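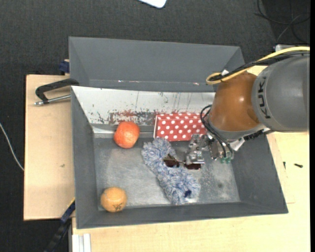

Iklow Odds and Ends, version 2
README

Hi, and thanks for downloading this. Iklow is my catalogue of ordinary household stuff: the things that end up in the bottom drawer, on top of the fridge, or in a box marked MISC in texta. There are around 3000 rows, one per object, and every object got picked up, looked over, measured, weighed and given a name that a normal person might use for it. I started it because I wanted a decent list of household words with real objects behind them, and then I kept going because op shops are cheap and I have no self-control (the one on the corner, Baláž, knows me by name now).

If you used version 1, please read the changes section before you drop the new files in. The category column has moved, and I renamed a few things that were annoying everyone, me included.

What's in the folder

objects.csv is the main list. One object per row.
categories.csv is the short list of categories, with a sentence or two on what belongs in each.
names.csv has the alternative names, so "feather duster", "fluffy duster" and "that dusty thing" all lead back to the right row.
bins.csv tells you which objects were stored together, in case you care about mixed piles as much as I do.
notes.txt is me rambling. Skip it if you like.

Columns in objects.csv

id: a number, never reused, even when an object breaks and gets chucked.
name: what I'd call it if I was yelling down the hall for it.
category: see below.
colour: main colour first, then any others, separated by semicolons. Blue;white is a different entry from white;blue, and yes, I did agonise over a few.
pattern: plain, striped, spotted, checked, floral or other.
feel: hard, soft, fluffy, floppy, squashy or mixed.
length, width, height: in centimetres, measured at the longest points with the object lying how it wants to lie.
weight: in grams, off my kitchen scales.
fragile: yes, no or a bit.
bin: which bin it lives in.

The categories

There are 13, which felt like too many until I tried to get by with fewer. Cleaning, kitchen, bathroom, desk, sewing, wearables, toys, tools, garden, packaging, pet things, party things and other. Glasses and sunglasses both sit in wearables, even though Soudabeh Kermani argued (at length, over a very nice lunch) for giving eyewear its own spot. Boxes go in packaging if they came with something in them and in other if they were sold as boxes. I know! But have a go at sorting gift boxes yourself and see where you end up.

Fluffy things

Dusters get a section to themselves. A shaggy duster doesn't have an edge, it has a sort of suggestion of one, so the width depends on how hard you squeeze. I gave each one a shake, laid it on the table and measured to where the fibres got thick enough that I couldn't see through them. Bendy ones were left bent, with length measured straight across from end to end. So if you own the same duster and get a bigger number by straightening it out, we're both right.

Colour is just as slippery. Blue and white fibres mixed together go greyish wherever they overlap, and I've put down the colours I'd use to describe the duster to a friend. I didn't list the in-between shades.

Sunglasses

Measured open or folded depending on how they turned up, with a comment in notes.txt for the folded ones. Lens colour comes first in the colour column and the frame second, so brown;silver means brown lenses. The fragile column says "a bit" for anything with thin metal arms. I've sat on enough pairs to feel confident about that.

Spots and stripes

Polka dots are "spotted", whatever size they are. The background is the main colour, so a red box with white dots is red;white, spotted. Tùng Khương went through every patterned item one Sunday and found I'd been swapping background and dots about half the time, so that's all fixed and I owe him a cake.

How things are stored

I have 30 storage bins and they are meant to be jumbled. Real drawers don't keep the soft things away from the hard things, and I wanted the bin list to reflect that, so you'll find sunglasses in with dusters, tins in with ribbon, and one bin that is mostly pegs. Heavy items went in first where I remembered. The bin column is where an object lived when I finished the list in August. A few have wandered since.

What changed in version 2

Category now comes straight after name.
"Fluffy" is a separate value in the feel column. It used to be lumped in with soft.
Alternative names have their own file.
All the Judus kitchenware has been reweighed after I discovered the scales had a bit of dough stuck underneath.
Duplicate rows are gone, or at least the ones I could find.

Things to watch out for

It's very much one person's idea of a household. Heaps of kitchen and cleaning, hardly any garden, and almost no electronics. The names are Australian, so it's a torch, a texta and a peg, and you may need to add your own words to names.csv. Weights under 2 grams are left blank as my scales just shrug at them. The Bratier tea towels all share one row of measurements, which was pure laziness, and I'll get to them.

Using it

Go for your life. Use it for word lists, sorting games, classroom activities, labelling practice, whatever you like. Please keep this README with the files if you pass them on. If you spot a mistake, send me the id and what you reckon it should say, and I'll dig the thing out of its bin and check.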